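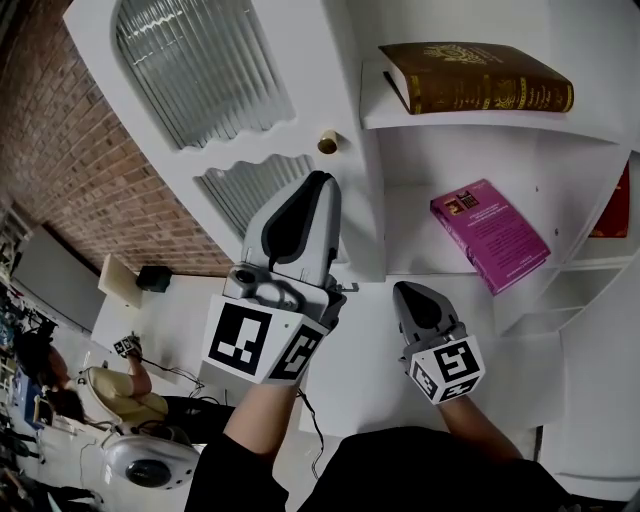

A white bookshelf, with a red brick wall and a white door to its left.

Finding Level Ground

Aníbal Tavares was shaving when the bathroom began to turn. He took hold of the sink and waited for it to stop. When it did not, he lowered himself to the floor and called to his wife, who found him lying on his side with his eyes shut and one hand pressed flat against the tile.

He was 46 years old, a high school geography teacher with no history of serious illness. By the time the ambulance reached the emergency department at Skorkent Hospital he had vomited several times and could not sit up without help. He assumed that he was having a stroke, and the physicians who met him were obliged to consider the same possibility.

"I asked them to hold my head still," Mr. Tavares recalled. "My wife told me that it was still."

Brain imaging showed no sign of a stroke. An examination of his eye movements, hearing and gait led the neurology team to a diagnosis of vestibular neuritis, an inflammation of the nerve that carries balance signals from the inner ear to the brain. The condition usually affects one side only and often follows a viral infection. The worst of the spinning tends to ease within days. Full recovery can take much longer, and in some patients a degree of unsteadiness remains.

Mr. Tavares was discharged on his third day with medication for nausea and a sheet of instructions advising rest. He followed the advice closely. In his own view, he followed it for too long.

At home in Emer he moved between the bed and an armchair. He stopped driving and stopped using the stairs after dark. Grocery stores were especially difficult, with their long aisles and bright shelving, and after one visit that ended with him seated on a stack of bottled water he did not go back. August passed, and the school year began without him.

His case is familiar to Jhonatan Condori, a physical therapist who directs the balance program at the Apaza Clinic. The program opened in a converted storage area and received 331 referrals last year. Many of those patients had been unwell for months before anyone suggested therapy.

"Patients avoid the movements that make them dizzy, and that is a reasonable thing to do in the first days," Dr. Condori said. "After that the brain needs those movements. It has lost reliable information from one ear and has to learn to work with what remains. It learns by moving."

Vestibular rehabilitation requires little equipment. Patients are asked to fix their gaze on a letter while turning the head from side to side, to stand on foam with the feet together, and to walk a hallway while looking left and right. Mild dizziness during the exercises is expected. Therapists adjust the speed and length of each task so that the symptoms settle soon after the patient stops.

Mr. Tavares attended his first appointment reluctantly. He managed 2 minutes of head turns and slept for the rest of the afternoon. Dr. Condori gave him a notebook and asked him to record each session, with a score for dizziness before and after. The notebook now contains 431 entries, some of them a single word. Several of those words, he said, are not suitable for a classroom.

Progress was uneven. A head cold in the second month brought back the sensation of walking on a boat deck, and he believed for a week that the illness had returned in full. Dr. Condori explained that fatigue, poor sleep and minor infections can unsettle a system that has only recently adapted. The exercises were made easier and then built up again.

The Apaza Clinic's program is supported in part by the Drorard Fund, which pays transportation costs for patients who cannot safely drive. Since the service began, the fund has covered about 2000 trips. Staff at the clinic regard it as essential in a county where bus routes are few and a dizzy passenger may have to stand.

Mr. Tavares returned to teaching on February 23, 2021, for half days at first. He keeps a stool near the board and asks students to walk up to him with their questions, so that he does not have to bend over desks. He drives in daylight. Ladders remain off limits, and his brother-in-law has taken over the gutters.

He still does his head turns every morning before breakfast, facing a letter E taped to the kitchen cabinet.

Sudden, severe dizziness should always be assessed promptly. Emergency care is needed when it occurs with weakness, double vision, slurred speech, numbness, a severe headache or an inability to walk.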